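Ermelinda Leitão gets her community award, and a very long lunch

I went to see Ermelinda Leitão planning to stay an hour and left when it was getting dark. She talks the way some people cook for a crowd (seconds, thirds, take some home), and I didn't mind one bit!

Ermelinda is 90. This month she'll be given the Sandoval Neighborhood Medal for her work on tenants' rights, which she began back when families on the east side could be put out with a week's warning and no hearing at all. She was working the counter at the old Pumidska bakery then, and people would tell her their troubles while she wrapped the bread.

"I started writing things down on the bags," she told me. "Names, addresses, what the landlord said. Then one day I had 18 bags and I took them to city hall."

The clerk sent her home. She went back the next morning, and the one after that, and by January she had 433 signatures on a petition asking for a proper hearing before any family could be evicted. The city council passed it on the second try. She still has the petition, in a cookie tin, and yes, I got to hold it.

We ate while we talked, and I ate far too much.

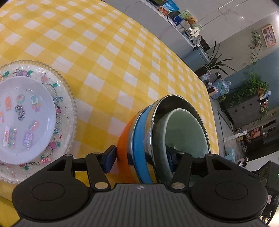
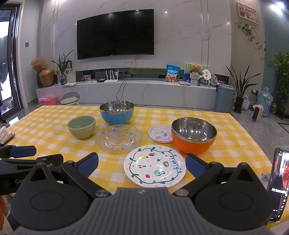
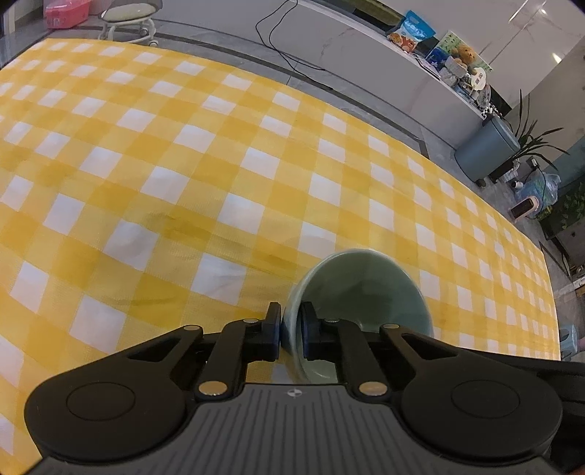
The yellow and white gingham tablecloth.

Her old friend Skarphéðinn Skov joined us for coffee. He was the young lawyer who took the first cases for free, and he and Ermelinda have been arguing about almost everything for 43 years. (They disagree on who thought of the petition. I'm staying out of it.)

"She would call me at six in the morning and say, 'Put your tie on, we have a judge,'" Skov said. "I never had time to be nervous."

What struck me was how little she wanted to talk about the medal. She'd much sooner talk about the Zomton Street apartments, where the heat was out for most of last winter, and about the two young women who have been going door to door there with a clipboard. She has them over to go through their notes, and she told me their handwriting is terrible but their questions are good.

The medal will be presented on 8 September 2021 at the Sandoval library, in the big room upstairs. It's free and you don't need a ticket. Skov is giving the introduction, and Ermelinda has asked him to keep it under five minutes.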